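31st August

Evaluation kit from Stomby, continued. Arm, gripper, controller box, and the teleop software license are all on loan until we decide whether to buy. The quote from their Trodville office is for two arms. We only have the one unpacked, left side, and I'm not opening the second crate until the first one behaves.

Setup notes, so the next person doesn't repeat my morning:

- The base clamp in the kit is too shallow for our tabletop. Used our own.
- Controller firmware as shipped is old. The updater fails silently if the e-stop is pressed in. Release it first, arm unpowered, then run the update.
- Default joint speed limit is 600 in their units. The manual never says what the units are. I left it alone.
- The login page wants a site code. Ours is 786.

Calibration took two tries. First try it stopped at the wrist joint with error 58, "reference not found." The manual lists 57 and 59. Ren support answered within the hour (they handle service for Stomby here) and said to jog the wrist off its end stop by hand and start again. Worked. I asked them to get that into the manual.

Cable routing is my main complaint. The wrist and gripper cables run outside the arm and there is no guide past the elbow joint. Loops hang low enough to drag on objects when the arm comes down near the table. Isik sells a clip-on sleeve that might fit — need to measure the link diameter before ordering. If Stomby wants us to pay full price, a cable guide should be part of the kit.

Objects for the pick list are from our usual bin: water bottle, Rubik's cube, toy spoon, toy cake slice, pen, gray dish. Same ones we used on the February trial of the older arm, so the notes can be compared.

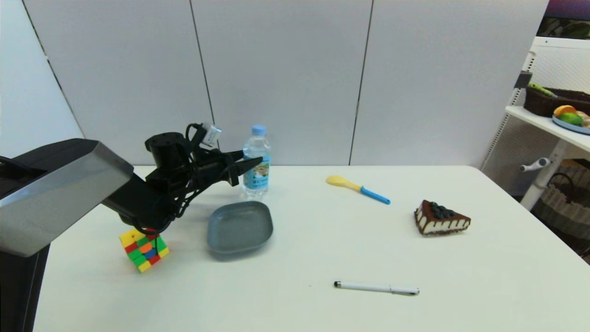
Gripper fingertips are narrow and come to a point. Fine on paper for the pen and spoon handle, less convincing for anything round and smooth. The kit lists a wider pad set as an extra, not included in the loan. Asked for it.

Teleop lag feels acceptable over the wired link. Haven't tried wireless and don't plan to.

Still open:

- [ ] measure links for the sleeve
- [ ] tie up the cable slack before running the full pick list
- [ ] ask Stomby what the speed units are
- [ ] confirm the warranty covers gripper wear, the wording on page 2 of the quote is vague
- [ ] back up the calibration file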